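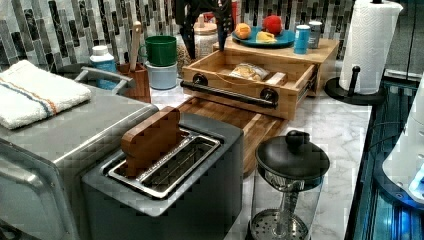 Cirkgate, January

If you've been following along, you'll know we've spent the winter trying to get one arm to do breakfast jobs in a kitchen that looks like people live in it. The toast slice standing in the back slot of the toaster is the job I want to talk about today, as it's the one I get the most emails about. We got there in the end (well, mostly!) with a method I've been calling "crowd first", and I'm going to take you through how to do it yourself.

The short version: train the policy on the full mess from the first day, then label where it goes wrong and only collect more demos there. We used to do it the other way round. Clear counter, one toaster, one slice, then add clutter bit by bit. It felt sensible and it cost us most of the autumn.

What you'll need

An arm with a two-finger gripper, a way of driving it by hand, one fixed view of the counter and a wrist view. We use the Wilari logger for recording, but anything that stamps the joint positions and the pictures with the same clock will do. You also want a wooden toy slice. Real bread sheds crumbs, bends, and goes stale halfway through a session, and you don't want your slice changing shape on you while you're trying to learn something about grasping.

Step 1: fill the counter

Put out more than you think. Our worktop has a drawer organiser in the middle with a plate of food and a couple of cans on top, a chopping board lying at an angle, a French press right beside the toaster, kitchen roll at the end and a toaster oven on the left with a towel folded on it. The French press matters more than anything else there. It's clear glass, it has a shiny rod down the middle, and it stands just where a lazy arm wants to swing through.

Leave the drawer open for some of your runs too. Ours has a bag of rolls in it, and an open drawer changes the shape of the free space quite a lot.

Step 2: record the first batch

We recorded 883 demos before training anything. Move the small things between runs, leave the big things alone, and start the arm from a different height each time. I like to begin some runs with the gripper hanging at the back above the organiser — it's an awkward start, and awkward starts are where you learn what the policy knows about getting round things.

Drive slowly over the toaster. The slots are narrow and the guide wires inside catch the bottom corners of the slice if you come in tilted. If you fluff it, don't bin the run! Back off, straighten up, try again, and keep the whole lot. Those recoveries turned out to be worth their weight in gold.

Step 3: train, then go looking for trouble

Run your first policy with a hand on the stop button and write down the moment each failure begins, which is often well before the moment it looks bad. I sort mine into 3 piles: wrong approach, bad angle at the slot, and let go too early. Tejada, our labelling tool, lets you drag a marker along the recording, but I did the first lot in a spreadsheet and it was fine.

Step 4: top up where it hurts

Now collect more, starting from just before those marked moments. Don't record the easy stretch at the beginning all over again. We did 41 short top-ups for the slot angle alone and that pile shrank more than any other. The "let go too early" pile hardly moved, annoyingly, and I had to slow the gripper's opening down before it did.

Train again from scratch on everything. I tried picking up from the old weights and got a policy that was lovely at the slot and had forgotten how to get there.

A few things that tripped me up

The brushed steel on the toaster oven throws highlights about, and so does the steel top of the toaster. Vary your lights while you record. We've got blue light on the dark surface at the far right and I now leave it on for some sessions and off for others.

Patterned tiles are fine. I worried about ours, all those thin upright strips in greys and white, and swapped in a plain board for a while. It made no difference I could measure, so the board went back in the cupboard.

Training for 3,000 steps was enough to see whether a batch was any good. Don't sit up all night waiting for a long run to tell you your demos were rubbish.

Next time I'll do the same thing with the mug, which lives upside down on top of another container and is a right pain to pick up by the handle. The settings file for the toast job is in the Bestotine folder with the rest, and if you're using an older logger you'll need to rename the wrist channel before it loads.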